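Surface Pattern and Repeat: Notes for Unit 3

These notes go with the second half of the pattern course. Read them before the studio session and bring your sketchbook, even if it's a mess (mine is always a mess by this point in the course). Last time we looked at single motifs. Now we get to the really fun part, which is what happens when a motif has to cover a whole wall, a floor or a counter and keep going.

1. What a repeat is

A repeat is the smallest block of a design that can be copied side by side to fill a surface. Printers call its size "the repeat" too, so you will hear people say a paper has a 12 inch repeat, meaning the design starts over every 12 inches down the roll. Small repeats look busy and even. Large repeats feel more like a picture, and they waste more paper when you hang them, as anyone who has matched a big leaf design around a chimney will tell you!

There are many ways to lay the block out. We will stick with 3 of them in this unit:

Straight repeat. The blocks sit in a plain grid. Easy to draw, easy to hang, and any gap in your motif will show up as a stripe across the room.

Half drop. Each column moves down by half a block. The eye gets carried along the diagonal, so gaps are much harder to spot. Most floral papers use it.

Brick. The same idea turned on its side, with each row moving over by half.

Try all of them with the same motif before you decide you dislike the motif. I threw out a drawing of onions in my first year that would have been lovely as a half drop, and I still think about it.

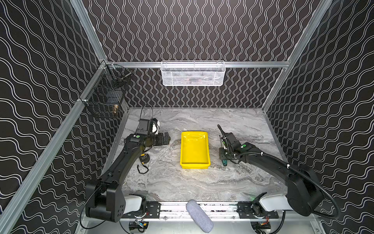

Direction matters as much as layout. A pattern can be one-way (it has a clear top), two-way (it reads the same upside down) or all-over (turn it however you like). Wavy lines are a great place to test this, since a wave run up and down reads very differently from the same wave run sideways. Upright waves pull the eye toward the ceiling. Sideways waves calm down and start to look like water, or sand after the tide.

2. Line, weight and ground

The ground is the color behind the motif. Swap a dark line on a pale ground for a pale line on a dark ground and the line seems to get thicker, even when the drawing is exactly the same. So if you flip your colors, thin the line a little and check it again from across the room. Always across the room! A pattern that sings at arm's length can turn to plain gray from 12 feet away.

Spyros Jurić, who taught this unit before me, had students pin their work at the far end of the corridor and walk toward it slowly, calling out when they could first see the motif. We still do it. It's loud and the people in the next studio hate it.

3. Patterns with no repeat

Now for stone, which I could talk about all day. Real marble has no repeat. It starts as limestone, gets heated and squeezed deep underground, and the bits of clay, iron and other minerals that were in the rock get smeared into bands and veins. Gray often comes from carbon, and yellows and browns from iron. Every slab is different, and yet you know marble when you see it. Why? Because the marks share a family likeness: they drift in a main direction, they branch, and they change width as they go.
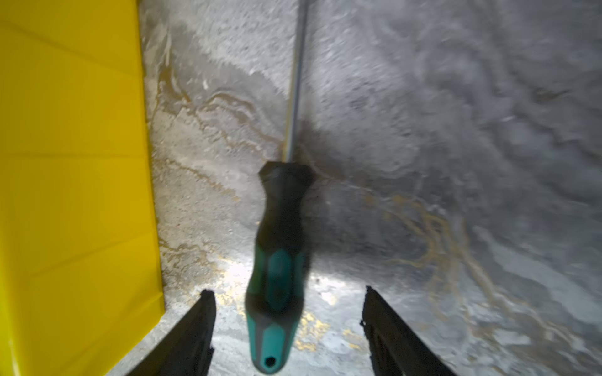 Textured gray behind a two-tone handle, black with teal.

Printed and painted versions have to copy that likeness without giving the game away. The usual mistakes are easy to list:

Veins that are all the same width.
Veins that cross at neat right angles.
One dark knot that stands out, so you spot it again every time the block comes around.

That last one is the killer. In the sample book from Drekar there is a gray sheet with a swirl shaped a bit like a duck. Once you've seen the duck you will find it everywhere. 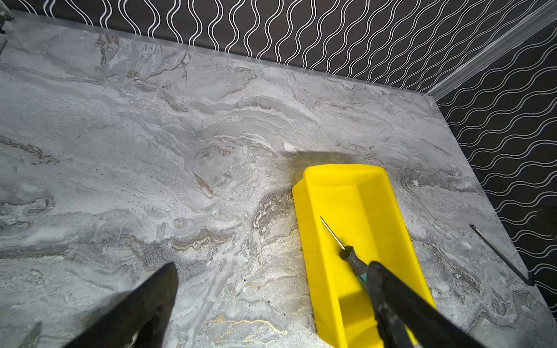
Gray marble-effect countertop with tan streaks and fine gold-colored veins, against a black wallpaper of double wavy lines.

4. Putting two patterns together

Change the scale, or change the kind of line, and keep at least one color in common. A crisp drawn line sits happily next to a soft, cloudy one because they don't compete. Two soft patterns tend to melt into each other, and two crisp ones can buzz.

For the studio session, please do the following:

Draw one line motif and lay it out as a straight repeat, then as a half drop.
Flip the colors on whichever you like better, and adjust the line weight.

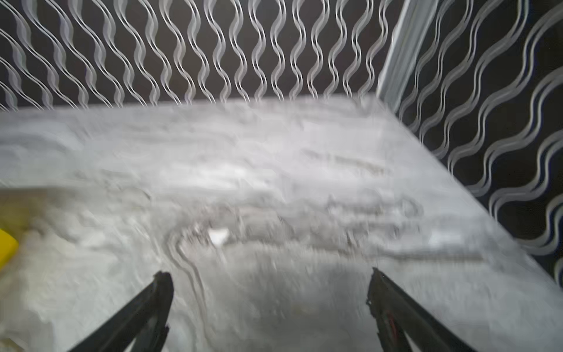 Make a stone effect by hand on a separate sheet, using thinned paint and a feather or an old soft brush. Work wet, and turn the sheet often.
Pin the two together and write a few lines on what each one does to the other.

Sheets should be 40 cm on the long side. Use the heavier paper from the plan chest, as the thin stuff buckles badly once it's wet. Finished work goes in the June display, and the stone sheets need a full night to dry before they can be stacked.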